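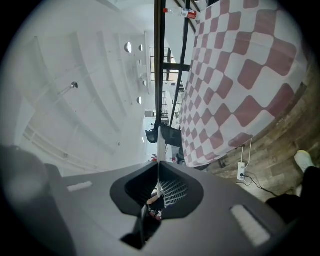
View from the hand unit at the training cell in Wedham, with the black frame, the checkered cloth and the gripper finger.

Trultari Hand Unit: Frequently Asked Questions on Setup and Care

These answers are for the people who set up and look after the Trultari hand-held gripper in a Mengal table cell. If your unit is older than serial number 264, please read the last question first.

What do I need before I start?
You need the hand unit, its charging cable, the 2 mm hex key from the box, a dry cloth without lint and a free power outlet. Please clear the floor where you will walk. The operator looks at the work and does not look at the feet, so a cable on the floor should be moved to the wall or taped down.

Can I use a power strip?
Yes. Keep it outside of the walking area and do not connect a heater or a vacuum cleaner to the same strip. The charger is sensitive to a sudden drop in voltage.

Does the lighting of the room matter?
It matters quite much. The camera on the unit has a very wide view, and it sees the ceiling lights and the windows also when you think you are pointing only at the table. Switch on the same lights for every session. When there is strong daylight from a window, let the exposure settle for 8 seconds before you press Record.

May I put a patterned cloth on the table?
You may. A pattern with clear edges helps the tracking. Please fix the cloth with clips so it can not slide when the finger pulls on it. A cloth that moves during the recording will give a jump in the position data, and this can not be repaired later.

How do I clean the camera window?
Switch off the unit. Wipe with the dry cloth from the center to the outside. Do not use alcohol, it makes the coating cloudy. The mesh panel in the recess is cleaned only with a soft brush.

The finger does not close completely. What is wrong?
In most cases there is dust in the slide. Open the finger fully, brush the slide, and close it by hand two times. If it is still stiff, loosen the two small screws by a quarter turn and try again. Do not put oil. If you see error 117 on the display, the position sensor has lost its zero, and you should run Calibrate from the Service menu.

How often should I change the finger pad?
After 50 hours of use, or earlier when the surface is shiny. Always change both pads together, even if only one is worn.

My recording shows the legs of other people. Is this a problem?
For the tracking it is no problem, if they are not moving between the camera and the table. For privacy, please follow the rules of your own site.

I have a unit older than number 264. Is something different?
The older housing has no Service menu. Hold the trigger while you switch on, and the calibration will start by itself. Spare pads are the same for all units and can be ordered from Amach with the form on the Parts page. Orders received before Monday noon are sent in the same week.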